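Home | Talks | Notes | About | Contact

Who Is the Early Kickoff For? Speaker notes, supporters' evening at Corkereck

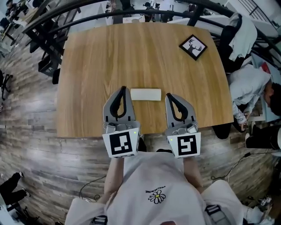
A light-brown wooden table, with a small white block near the edge.

Hi everyone, thanks for coming. Can you hear me at the back? (Wait. Last time they couldn't and I talked for ages anyway.)

Start with the Grellgate trip. Alarm at 6, coach in the dark, somebody's kid sick before we reached the highway. Kickoff moved twice, the second time after most of us had paid for trains. We lost, of course we did, but I'd have minded the losing a lot less with a proper night's sleep!

Ask for hands: who has missed an away game this season because the time changed? Leave it a bit, people are shy.

My main point, say it slowly. I don't hate TV. I watch loads of it. When I was a kid you got the scores off the radio and that was your lot, and I wouldn't go back. What bugs me is the notice. If a club can tell the broadcaster, it can tell the people who buy the seats on the same afternoon.

Then the money bit. Keep it short, eyes glaze over. We had roughly 400 in the away end at Grellgate and there were rows of empty seats behind us. Those are people who'd have bought a pie and a program and sung for the whole game. Mention the drum here if the mood is good.

The Nowakowski Cup. People will ask, so get in first. Yes, I know it's a small cup and the big sides send their reserves. I love it. Evening games, cheap tickets, and you can walk up and pay at the gate. The semifinal was the worst football I've seen in years and I was hoarse for days after it. Both keepers dropped crosses! One of our defenders cleared the ball into his own dugout. I'd take that over another polished 2-0 on a screen in a pub, and I'll argue with anyone at the bar about it.

(Drink of water.)

Sosteo. Careful here, they sponsor the shirts and some of you work there. Their fan survey came around in September and it asked about the app, the kit and the halftime music. It had nothing on kickoff times. I wrote my answer in the box marked "other" and I used the whole box. If you still have yours, please do the same.

What I'd like us to ask the club for:
- six weeks' notice of any change
- money back on the ticket if they miss that
- no lunchtime starts for the long trips, the 3 o'clock game is fine, leave it alone

Skip the bit about parking if we're running late. If not, do the bit about parking.

Questions. Someone will bring up the new stand. Say I don't know, I don't, and point them to the club meeting.

Sign-up sheet is by the door, pens too. Coach for the next away game leaves from the usual place, time still to be confirmed.

Contact the author | Copyright, all rights reserved | Back to top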